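From: Zanele Naidoo
To: kitchen-ops list
Date: 1/21/24
Subject: Re: Re: cup stacking, and what happens to the dish room crew

Hi all,

Catching up on the thread after two shifts in a row, so sorry if I repeat somebody. I've been through the Kastex simulation with Oduor and I do have opinions! Stills first, then Romain's question.
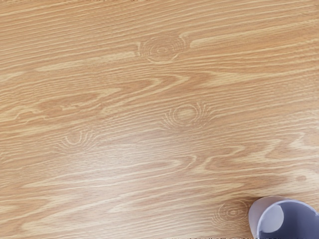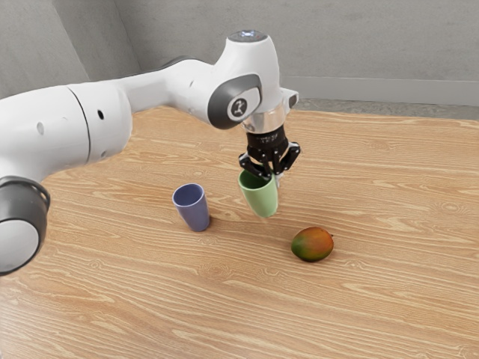
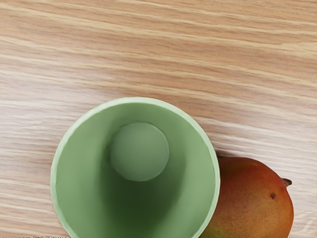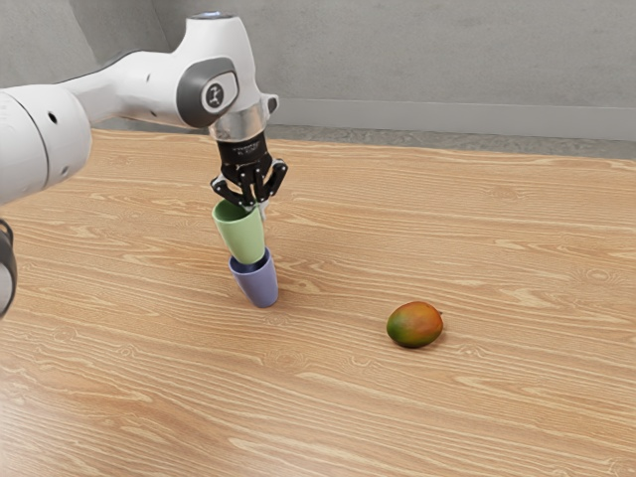
Simulated cup stacking, green cup and lavender-blue cup, with a mango on the same table. Second and fourth stills have the arm in them, first and third are close views of the tabletop.

Romain Tanguy wrote:
> I have 9 people in the dish room and every one of them has
> heard "robot" by now. Before we spend another meeting on
> grippers, can somebody tell me what their shift looks like
> in August? Stacking is the easy part of the job. It's also
> the part where they get to stand still for a minute and talk.

Romain, that last bit stuck with me, because I did that job for 3 years and you're right. Stacking was my break. You come off the scraping station with your shoulders up around your ears, and then you get 20 minutes of putting cups in cups (and hearing about everybody's kids). If the arm takes that and the people keep the scraping, we've made the day worse, whatever the numbers say.

What I'd push for is rotation written into the schedule before anything gets bolted down. Whoever minds the arm should be somebody from the crew, on the clock, with real training from Kastex — I don't mean a laminated card. Juniper thinks we can get that into the contract. Sylvain wants to wait for the trial, but by then the shifts will already be set and we'll be arguing over leftovers.

On the technical side I'm less worried than I was. In the fourth still the base of the green cup is partly inside the other one, and that's the motion we'd be asking for. Our cups are more beat up than those, though, and we put nearly 40 racks through at lunch. I'd like to see it tried with chipped rims and with somebody reaching past it for a tray.

Oduor, could you ask them who clears a jam, and whether the line has to stop for it? The crew asked me and I had no answer.

I can come by the dish room before the lunch shift if people want to talk it over there. Easier than email for most of them.

Zanele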